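Open day demo: sim kitchen ran fine, now the replay drifts. How do I keep this from happening in front of visitors?
Robotics and Simulation > Demonstrations and outreach
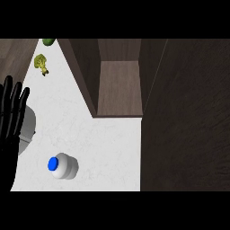 Head camera view from the kitchen scene. Hand at left, blue-lidded container on the marble counter.

Keir Pringle
posted in May, edited once

We have an open day coming up at Dralier and I have been given the simulation corner. The plan is a kitchen scene on a large screen with a black humanoid hand doing a simple pick and place on a marble counter. Visitors stand on one side of a rope and watch. There is no physical robot in my corner. The hardware people have their own area and their own problems.

The demo has two modes.

Mode A is live. A trained policy gets the camera view and the joint states and decides what to do. The instruction is to pick up the container with the blue lid and put it down on the clear part of the counter below the cabinet.

Mode B is replay. I recorded a set of good runs and play back the joint commands. Mode B is meant to be the fallback for when the policy has a bad day, and it is what I expect to run most of the time, because the person on shift may not know the software.

Mode B is the one that fails. I play back a recorded run, and the first part looks identical to the original. By the time the fingers close on the container, the hand is off by a visible amount. Sometimes it still gets a grip. Sometimes it clips the lid and the container slides. Then the rest of the recorded motion continues with nothing in the hand, which looks worse than a policy failure would.

What I have checked:

The initial object poses are loaded from the recording. I printed them and compared. They match to the last digit shown.

The joint commands are the same ones that were sent in the original run. I diffed the files.

The physics step is the same in both configs. The control rate is the same.

The random seed is fixed.

The original runs were recorded on the workstation upstairs. The replay runs on the laptop that will be at the open day. Same simulator version, as far as I can tell. The graphics card is different. Out of 203 recorded runs, all ended with the container where it should be when they were recorded. On the laptop I have not done the full set, but enough of them fail that I would not put it in front of people.

Second part. The still I attached is what visitors will see on the big screen, and a colleague said nobody will understand it. Looking straight down with the bowl mostly hidden behind the hand is natural for me after months of it, but she has a point. Is there a usual way to present this view to the general public? The scene tool we use (Utari) lets me add cameras, but each one costs frame rate on the laptop.

I would rather fix the replay properly than hide it, but I have limited time.

Ermira Perić
accepted by the original poster

You have two separate things here and only one of them is a bug.

Replaying joint commands is open loop. The commands tell the controllers where to go, and the physics engine works out what happens as a result. Contact is where small numerical differences get amplified. If the solver runs on the GPU, the order of the floating point sums can differ between cards and sometimes between two runs on the same card. Before contact the controllers pull the arm back toward the target, so you do not see any error. Once the fingers touch the container there is no controller on the container, and the error stays. A fixed seed does nothing for this. The seed covers the random number generator and not the solver.

For an open day, do not replay commands. Replay states. At each recorded step, write the joint positions and the pose of every movable object directly into the scene and render. Do not step the physics. The result is the same on any machine because nothing is being computed except the picture.

Points to watch:

1. Check that your recordings contain object poses for every step. Many recorders store object poses only at reset and store joint states throughout. If yours did that, run the command replay once on the workstation upstairs, keep the runs that succeed, and log full states this time.

2. Include everything that can move. In your scene that means the container, the bowl or pot by the hand, the broccoli and the green item next to it. If one of them is left out it will either float at its reset pose or fall, depending on whether physics is really off.

3. If the lid is a separate body from the container, log it separately. If it is one mesh, ignore this.

4. Turn gravity off or pause the simulation. In some tools, writing a pose also wakes the body, and it will drop a little between writes. It shows up as a tremble on a large screen.

5. Cabinet doors and drawers are joints too. They are easy to forget when the task does not use them.

6. Render at the recorded rate. If the laptop cannot keep up, skip recorded steps. Do not slow the playback.

Before the day, leave it looping for 6 hours on the laptop with the lid open and the power supply connected. Memory growth in the renderer is more likely to stop you than anything in the physics. I did a visitor day at Dierckx with a loop that had been tested for the length of a coffee break. It ran out of memory shortly after 2:00 p.m., during the largest group.

On live mode, keep it, but put it behind a key press and reset after every attempt. Label it on screen as live. If the replay is running, label it as recorded. People ask, and the person on shift should not have to guess.

On the camera. The top-down view is what the policy gets, so it is worth showing, but as the smaller of two. Add one fixed camera at the height of a standing adult, looking across the counter. Since state replay does not use the physics, you get back some of the time you were spending, and the second camera should fit. If it does not, render both views to video beforehand. There is nothing wrong with a video if the label says so.

Keir Pringle
reply to Ermira Perić

Thank you. Point 1 was exactly the case. Object poses at reset only. I reran the set on the workstation and logged full states, and the state replay now looks the same on both machines.

Point 4 also applied. The broccoli was trembling. I had assumed it was a rendering fault and had been changing shadow settings for most of a morning.

I still get one wrong thing. At the end of each loop the container jumps back to its start position in a single step. Visitors will notice. Is there something better than a cut?

Ermira Perić
reply to Keir Pringle

Fade to a plain screen with the task text on it, hold it for a few seconds, fade back in at the start of the next run. Use a different run each time. With that many recordings you can shuffle them and no one in the room will see a repeat. Do not play the run backward. It looks clever once, and then people think the robot is putting the container back.

stiltance_user
posted later

Had the same issue, fixed it by raising the solver iterations. Try doubling them. Also we use Stiltance for the playback and it is more stable than Utari in my experience, might be worth switching.

For the camera I would just zoom in on the hand.

Ermira Perić
reply to stiltance_user

More iterations reduce the drift on some contacts. They do not make two graphics cards agree. I would not change tools this close to a visit.

Zooming in on the hand is also a problem with this scene. The hand starts at the left edge of the view, and the clear stretch of counter where the container has to go is over by the cabinet and the dark panel. If you zoom in on the hand, the place it is heading for is out of view.

Keir Pringle
reply, last edit

Closing notes for anyone who finds this by search.

State replay with the physics paused. Standing-height camera as the main view, top-down view inset at lower right. Both fit on the laptop without prerendering. Fade between runs as suggested. The long loop test finished, memory was flat after the first hour.

The instruction now appears as one line of text under the main view, in the same words the policy receives. I tried it on two people from accounting. Both could say what the robot was supposed to do before it moved. One asked whether the green thing at the top was a lime. I did not know either, the asset is only listed by number, and I have left it off the handout.

Live mode is on the L key. The sheet taped to the desk says to press R if the hand stops for longer than a slow count of ten, and to leave everything else alone.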